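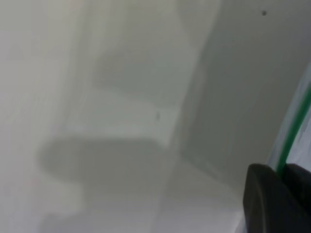

Ketill Bisgaard wrote to ask whether I was ever going to explain how I get a rye loaf to taste of anything by the second day, and whether it was true that I'd stopped using a recipe. Yes to the first, finally! And sort of to the second, though I still write down my weights, so I guess the recipe is just living in a notebook now and changing its mind every week.

So, rye. I have been baking with it every week since last December, when a cold snap kept me in the house and the only flour left in the cupboard was a bag of dark rye I'd bought for dusting. I made a brick. It was gray, it was gummy, it stuck to the knife, and I ate the whole thing with butter and salt over four days because something in it was so good. Sour and sweet and a little like malt. I wanted more of that and less of the gumminess, and here we are, with a refrigerator that has more jars of starter in it than jars of jam.

If you come to rye from white bread, the first thing to get over is the kneading. You don't! There is very little in rye dough for kneading to stretch, so you're stirring a thick paste with a wet spoon and then smoothing the top with a wet hand. The first few times I kept adding flour, waiting for it to come together into a ball the way wheat dough does. It never will. Wet cement is what you want. My friend Lensa Ambaye watched me do it once and asked when the dough part was going to start, and I had to tell her it had already finished.

The starter I use came from Ludivine Mallet, who calls hers Prosora and has kept it going through two apartments and one very hot summer. I got two spoonfuls of it in a jam jar and carried it home on the bus inside my hat. It is livelier than the one I made myself. Mine was always polite, a few bubbles, a mild smell like yogurt. Prosora climbs out of the jar if I leave it near the stove, and it smells like green apples with some vinegar behind them. I feed it only rye now, whole grain, the coarsest I can find, and I keep it stiff enough that the spoon stands up.

The loaf goes like this. The night before, I mix a big spoonful of starter with rye flour and warm water and leave it covered on the counter. I also soak the grains. Cracked rye, sunflower seeds, and any stale rye bread I have, torn up and covered with hot water. The old bread is the part I would fight for. It sounds like thrift (and it is thrift, I love that about it) but it also gives the new loaf a dark, toasty flavor I've never gotten any other way, and it holds water so the crumb stays moist for days and days.

In the morning everything gets stirred together with 452 grams of fresh rye flour, salt, and a spoon of dark syrup. I used to use 578 grams and the loaf was dry at the edges every single time. I blamed the oven, then the pan, then the weather -- it was the flour, and I could have found that out in one bake if I'd been willing to change one thing at a time. Grímur Juhl told me as much in the comments last spring and I was too stubborn to listen. Sorry, Grímur! You were right, and you were right about lowering the shelf too.

Then it goes into a greased pan and sits until little holes open up on the surface, like pinpricks. That's the sign. Don't wait for it to double, it may not, and if you leave it too long the top sinks in the oven and you get a dip you could keep soup in. I've had that happen plenty. It tastes fine. You just have to slice it upside down.

I start the oven very hot and then turn it down after the first ten minutes, and I bake it longer than feels sensible. My kitchen timer gives up before I do. I tip it out and tap the bottom, and if I'm not sure, I put it back without the pan for a bit so the sides firm up.

And now the hard part, and really the answer to Ketill's question. You have to leave it alone. Wrap it in a clean dish towel and don't cut it until the next day. I know! The house smells incredible and there's a loaf right there. But a rye loaf cut warm is that same gummy brick I made in the first week, and the one you cut a day later slices thin and clean, and the sourness has settled down into something rounder. Day three is my favorite. I've kept one for 7 days and the last slice, toasted, with a hard cheese and a smear of mustard, was maybe the best one of the lot.

Some things I've been putting on it lately: cold boiled potato with chives and too much pepper, which is my lunch more often than I'd like to admit. Smoked mackerel. Butter and honey, for breakfast, with the honey on first so the butter sits on top in slabs (try it before you write in to complain). Karim Erraji makes a carrot and cumin spread that I could eat with a spoon, and it's lovely against the sour. I've asked for the recipe and gotten back "carrots, cumin, you know," so I'm working it out by taste and will post it when I get close.

Flour, for those who always ask. I've been switching between two. The Vestergaard is fine and even and makes a neat loaf, good if you want sandwiches that hold together. The Bovberg is coarser, drinks more water, and tastes more like the grain. I lean toward the Bovberg, but I've run out of it twice this fall, so there's a bag of the other one on the shelf at all times. If you switch, hold back a splash of the water and see how the paste looks before you pour it all in.

Next up I want to try a loaf with caraway and a bit of buttermilk, and one baked overnight at a very low heat with the lid on. I've read that the low and slow ones come out nearly black and sweet as cake. If anyone has done it in an ordinary oven, please tell me what temperature you used and whether your kitchen was unbearable by morning. I've got a batch of Prosora bubbling for tomorrow and a heel of last week's loaf already soaking.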